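作業台の上には何も置かない　玩具検品の仕事を聞く

2022-08-09

輸入玩具と雑貨を扱うHesirlowで、返品と新着の検品を受け持つ担当者に話を聞いた。勤めて6年になる。検品室は倉庫の奥にあり、窓はない。聞き取りは昼休みをはさんで二度に分け、後半は作業台の前で行った。

仕事の始まりは台を拭くことだという。「朝いちばんに台を全部空けます。前の日の伝票が残っていることもあるので、それを棚に戻してから拭きます。乾いた布で一度、湿らせた布で一度。洗剤は週に一度だけです」

台はすべて白い。以前の検品室では木目の台を使っていたが、2月の引っ越しのときに入れ替えた。白にした理由を尋ねると、ごみが見えるからだと答えた。「木目だと、塗料のかけらが落ちていても気がつきません。白なら小さな点でも目に入ります。点があったら、台の汚れなのか、商品から落ちたものなのかを確かめます。指でこすって動けばかけら、動かなければ台の傷です。それだけのことですが、前の台ではできませんでした」

商品は青いプラスチックの浅い容器に入れて台に運ぶ。部屋ではこれを「バット」と呼んでいる。深い箱を使わないのは、下の品物がつぶれるのを避けるためだ。ゴムや軟らかい樹脂の玩具は、重ねたまま夏を越すと形が戻らなくなることがある。「深いとつい積みます。浅ければ積みようがない。入れすぎるなと貼り紙をするより、浅いものに替えたほうが早かったです」

容器は取引先のStanariから、まとめて145個を仕入れた。ふちが丸くなっているものを選んだ。角の立ったふちは、手袋をしていても一日持つと指が痛くなるそうだ。

扱う品で数が多いのは、犬用にも子ども向けの冗談の品としても売れるゴムの鶏である。羽をむしった姿の、あの鶏だ。品番の末尾が908のものがよく出る。「うちでは単に『鶏』と呼んでいます。電話で取引先と話すときもそうです。品番を言っても通じないのに、鶏と言えば通じます」 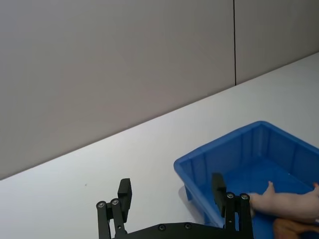
鶏の検品では、どこから見るのか。

首の付け根から見る、というのが答えだった。「型の合わせ目がそこを通っていて、裂けるとしたらまず首です。次に足の先を見ます。細いところは材料が回りきらずに、先が欠けて届くことがあります。胴体は最後です。胴体だけに不良があった品は、私は覚えていません」

合わせ目は目で見るより、親指でなぞるほうがよくわかるという。段差があれば引っかかる。薄い色の品は表面が光るので、天井の明かりの下では細かい傷が見えにくい。傾けて光の位置をずらし、もう一度見る。これを一つにつき表と裏で行う。

鳴き笛の入った品は、最後に一度だけ押す。何度も押すと隣の人の数えが狂うため、一度と決めてある。「鳴らなければその場では捨てず、別の容器に移しておきます。寒い時期は固くなっていて、しばらく置くと鳴ることがあるんです。次の日にもう一度押して、それでも鳴らなければ返品です」

検品で外したものは4つに分ける。裂け、欠け、色むら、音の不良である。においの強いものは色むらの札を使って、備考に書く。なぜ色むらなのかと聞くと、少し考えてから「においの札を作る前からそうしていて、そのままになっています。作ったほうがいいでしょうね」と言った。

記録には、Galliという在庫管理の仕組みを使っている。以前は紙の表だった。入力は速くなったが、備考の欄が短いのが不満だという。「首の右側、と書くともう半分使ってしまいます。右というのが鶏から見て右なのか、こちらから見て右なのかも書きたい。今は、鶏から見た右で統一しています。新しく入った人には最初にそれを伝えます」

静かな部屋で一日同じ品を見る仕事は飽きないのか、とも聞いてみた。飽きる、とすぐに返ってきた。そのため一時間で担当の品を替える。硬いものの次は軟らかいもの、大きいものの次は小さいものという順にしている。軟らかい玩具ばかりを続けて見ると、指の感覚が鈍って合わせ目の段差を見落とすそうだ。

色の違う品を同じ容器に入れるかどうかは、長く意見が分かれていた。濃い色のゴムは、薄い色の品に色が移ることがある。一方で、色ごとに分けると容器が足りなくなる。今は、検品のあいだだけなら一緒に入れてよく、夜をまたぐときは分ける決まりになっている。「色が移るのは長く触れていたときです。台に出しているくらいの時間なら、これまで問題になっていません」

容器そのものも洗う。底や内側に筋のある型は、溝にほこりがたまりやすい。スポンジでは奥まで届かず、使い古しの歯ブラシを使う。洗ったあとは伏せて乾かし、乾く前に重ねない。重ねると抜けなくなり、二人がかりで引っぱることになる。

秋からは、Jeltleyという新しい雑貨の品ぞろえが加わる予定で、布とゴムを縫い合わせた玩具も入ってくる。縫い目の検品はこの部屋では初めてになる。見本はもう届いていて、担当者は引き出しから一枚の表を出して見せてくれた。手書きで、縫い目の始まり、終わり、角、と欄が分けてある。右端の欄だけがまだ空いていた。そこには針の確認の方法を書くつもりで、検針器を借りるか買うかがまだ決まっていないという。

話が終わると、担当者は手袋をはめ直し、午後の分の伝票を取りに行った。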